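Three house moves in and I have finally worked out that I am a bin person. I mean a storage bin person. Boxes with lids have beaten me every single time, because a lid goes on and that's it, whatever is inside may as well be at the bottom of the sea. When we left the flat in Trernance I opened a lidded box from the move before that and found a tea towel, half a jigsaw and the instructions for a toaster we no longer own. So this autumn, when I got two weeks off in October and the weather was foul, I decided to go through the lot.

I should explain the state of things. We have a back room. When we moved in it was going to be a study, and then it was going to be a spare bedroom for my brother-in-law, and for the last couple of years it's been The Room Where You Put It. You know the sort. You have people coming over and there's a heap on the dining table, and you scoop the heap up and put it in the room, and then you shut the door and put the kettle on. Multiply by every birthday and every Sunday lunch and you get a floor you can't see.

My friend Leszek Kubiak came round on the first morning to help shift the wardrobe, took one look and asked if we'd been burgled. Thanks, Leszek.

Anyway! The wardrobe went to the other wall (two scrapes on the skirting, a pulled muscle, his not mine) and that gave me a good clear corner to work in. I put the old pale wooden table there and made one rule, which was that everything had to cross the table. No piles on the floor, no "I'll just pop this on the windowsill for now". Pick it up, put it on the table, decide.

The deciding is the tiring bit. Clothes are easy. Books I find easy too, which surprises people, but I've got a library card and not much sentiment. Paper took a whole afternoon and a very full recycling bag. What I can't do is bits. By bits I mean anything smaller than a loaf of bread which isn't obviously rubbish and isn't obviously anything else. A knob off something. A round thing with holes in. A plastic shape in a nice colour that must surely be part of a set. I stood there with a curtain hook in my hand for so long that my tea went cold, and we don't even have that kind of curtain.

My mum used to keep all of hers in a drawer next to the cooker. It had string in it, and fuses, and candles for power cuts, and every key to every door she had ever lived behind. Whenever something broke she'd go straight to it and rummage and nine times out of ten she'd come back with the very thing. I have inherited the urge to keep but not the gift for finding. If I own a spare fuse I will buy another fuse.

So, the bins. I'd ordered a stack of open ones from a Zinetholm clearance page, the plain stackable kind, and they came very badly wrapped but in one piece. I am so pleased with them. You can see straight down into them, that's really all I want from life. If I'd had any sense I would have bought a few and waited, but there was a discount if you bought more and I'm weak. Mahmoud Benjelloun at work has taken a couple off my hands for his allotment things, and I think he'd have more if I carried them to him.

I labelled mine with parcel tape and a marker. I tried to be clever with the labels to begin with (Household, Hardware, Seasonal) and it was hopeless, I kept standing there wondering whether a bicycle bell was household. So I peeled them off and wrote what I'd say out loud if I was looking for the thing. STUFF FOR HANGING PICTURES. STUFF THAT PLUGS IN. STUFF FOR WHEN IT'S HOT. Much better. My husband says it reads like a ransom note but he found the extension lead without shouting up the stairs, so I'm counting it.

Some things I learned, if you're about to do the same:

Start with the biggest things, even if the little ones are annoying you more. I lost the first evening to a biscuit tin of buttons and had nothing to show for it except a headache and a tin of buttons in colour order.

Have the charity bag open and standing up before you begin. I hung mine off the door handle. If I have to go and find a bag I start having feelings about the item on the way.

Don't put the radio on to anything with a story. I sat down on a rolled up rug for forty minutes to find out who'd done it.

Cables. Oh, cables. I had so many that I tipped them all out on the bed in the next room and went round the house trying each one in everything we own. The ones that fitted something went in the bin with a bit of tape round them saying what. The rest went to the tip. I was braced for regret and it hasn't come, although I did keep one very long one on the grounds that it was very long.

And do eat lunch. I got properly weepy over a broken lampshade at three in the afternoon and it was only that I'd had a satsuma since breakfast.

Then there's the last bin. Everyone who tidies has one, I'm sure of it. Mine doesn't have a label yet. It's for whatever crossed the table and didn't belong with anything else, and I let myself have exactly one, on the understanding that when it's full I have to take something out before anything goes in. I've since become a bit obsessed with other people's. I look into them whenever I get the chance, in sheds, in utility rooms, under the counter at the shoe repair place. They're all the same bin! There's always a cloth in there. There's always something round and something with a curve to it, and one part in a really cheerful colour.

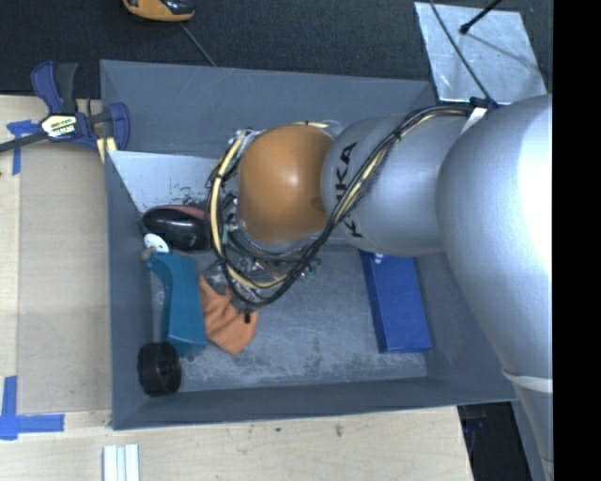 A proper bin of bits, with the teal one my favourite

I love how scuffed it's got at the bottom, all those pale scratches. Mine are still embarrassingly new. And I couldn't tell you what the teal thing is, narrow and curvy at one end and blocky at the other, but I know for certain that I'd have kept it. Same goes for the white disc with the little holes. That would have crossed my table three times and gone back in the bin three times.

I've been asked whether I'm going to do the kitchen next and the answer is no, not before Christmas, I've got a sister-in-law coming and a freezer to defrost. But I did have a tiny go at the cupboard under the stairs while I was in the mood. It's where the hoover lives, and the hoover was living there under a great many carrier bags. I kept the strong ones. I found the good umbrella, and a Vileo shopping trolley with one wheel, and a box of Ouazzani tiles left over from the bathroom that I'd sworn blind the tiler had taken home with him. Sorry to the tiler.

The tiles are a nuisance, to tell the truth. Too many to bin and too few to tile anything. Leszek thinks I could do the top of a little outdoor table with them and has offered to cut the board if I buy the grout. I said yes before I'd thought about where I'd do it, and of course the answer is the back room, on the pale table, in my nice clear corner. We'll see. I've put the box in the hall for the moment where everybody can trip over it.

As for the room, it has a floor. It's a brown floor with a darker patch by the radiator and I'd completely forgotten it. The bins are along the wall with the wardrobe, stacked two high so I can still see into the top ones and only need to lift one to get at the ones underneath. There's a chair by the window now. I've sat in it every day this week with a cup of tea, doing nothing much, looking at the labels. I might paint in there in the spring. I'd like a green, not a minty one, more the green of an old garden gate, and I've got as far as sticking a paint card to the wall with leftover parcel tape.

If you've got a good name for the last bin, do leave it in the comments. So far the family suggestions are BITS, OTHER BITS and one from my son I can't print. And if anybody needs a curtain hook, you know where I am. I kept it in the end.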